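Clatora Field Canvas, Natural Tan
Item 3227

We have been selling this cloth by the yard for longer than any of our other fabrics, and I still get a little excited when a fresh roll comes in (September is usually the big delivery, so that's the time to ask if you need a lot of it!). It's a plain cotton canvas with a firm hand, and it softens up nicely after a few washes without going limp on you.

People ask what it's good for, and my answer tends to run on. Tote bags, of course, and aprons, and bench cushions, and the sort of roomy carryall you take to the lake with towels and sandwiches in it. Idalina Morais, who teaches our evening sewing class in Wikville, has made a slipcover for her porch chair out of it and says her home machine handled it just fine with a size 16 needle. Go slowly over the places where four layers meet, and lengthen your stitch a bit.

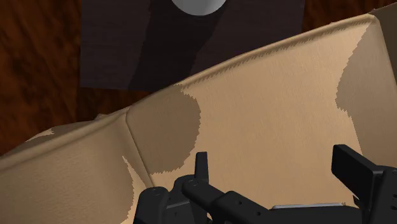
Tan, with a fine grain over the surface.

The color is a warm, sandy one that sits well next to wood and leather. Please do wash your yardage before you cut! It will shrink a little the first time, mostly along the length, and I'd hate for your cushion cover to come up short. Cool water, mild soap, and hang it to dry if you have the room. Iron it while it's still damp and you'll have a much easier time with the creases.

We cut from the roll in half-yard steps, and your order comes in one continuous piece unless you tell us otherwise. If you're matching cloth you bought from us before, mail in a snippet and Khalil Kassab at the cutting table will hold it up against the current roll for you.

Weight: 640 grams per running yard
Fiber: cotton
Full roll: by special order, please allow extra time
Swatches: free, up to four per household
Goes well with: Hattar cotton webbing, Trernlow waxed thread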